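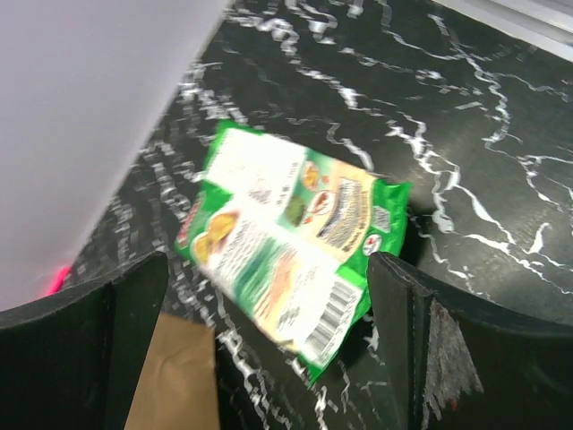 Kgomotso Adams: The second leg still shows as "unticketed" in Droler this morning, and the airline's own site won't find the reference at all. Can someone look before Saturday?

Ticket status: Open, waiting on support
Subject: Connection missing after schedule change, Ondville to Oosthuizen via Wurnon

Original report

I booked one return ticket through Droler in February. The outbound is two flights on a single reference, Ondville to Wurnon and then Wurnon to Oosthuizen. The airline moved the first flight back by 147 minutes and Droler sent an email asking me to accept. I accepted. Since then the first flight has a ticket number and a seat, and the second has neither. The fare has not been refunded and the total on the receipt is the same.

What I have tried so far:
Logged out and back in, on the app and the website.
Pressed "Refresh trip". It spins and then shows the old departure time.
Rang the airline. They say the agent has control of the booking and only the agent can reissue.
Tried online check-in for the return. It stops at passenger details with error 5.
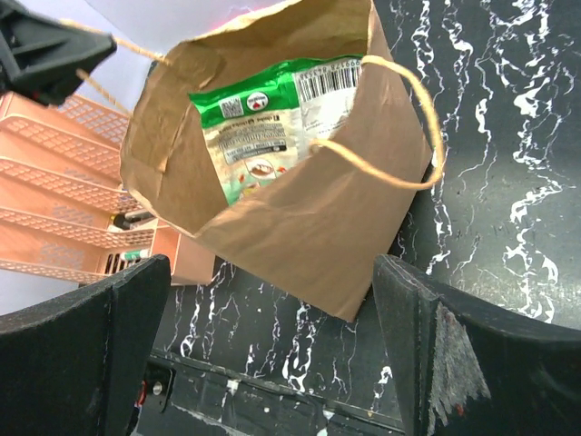
The baggage allowance has changed too, and I would like that looked at under the same ticket. When I booked, the fare included one cabin bag and one small item under the seat. The trip page now gives the small item only. I usually board with a small rucksack and a plain brown paper carrier with twisted handles and a snack in it, and I need to know if the carrier now counts as my one item. The confirmation PDF still has the old wording and I have attached it.

Reply from Orestis Kouris, Droler support

Thanks for the PDF. The second flight was never reissued. When you accepted the new time, our system sent the change to the airline and got an answer for the first flight only. The seat on the second is still held in your name – it has just not been attached to a ticket. Please don't cancel anything or buy a replacement.

I have sent it to the ticketing desk as urgent. The baggage line comes from the same fault, as the page falls back to the lowest fare when a ticket number is missing.

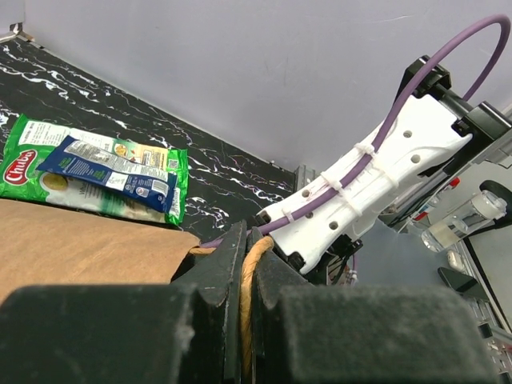 Reading time: 2 minutes

Help page linked by support: When a flight in your trip shows as unticketed

A held seat and a ticket are separate records. You need both to check in. After a schedule change, allow 5 hours for the new ticket number to appear under "Documents". If it has not appeared by then, open a ticket and include your six-character reference and the email in which you accepted the change. Phone support can see the booking but cannot reissue it.

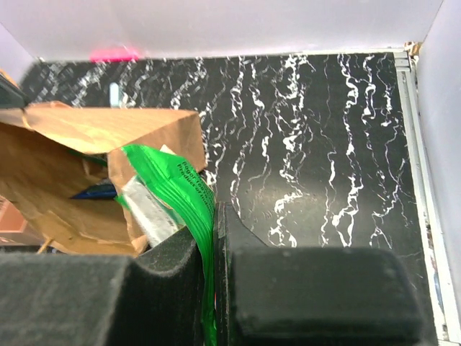

Brown paper bag on a black surface with white veining.

Update from Kgomotso Adams

Second ticket number came through at 16:20. Cabin bag is back on the trip page. Check-in for the return still gives error 5, so please leave this open.

Orestis Kouris: Left open. Return check-in passed to the web team.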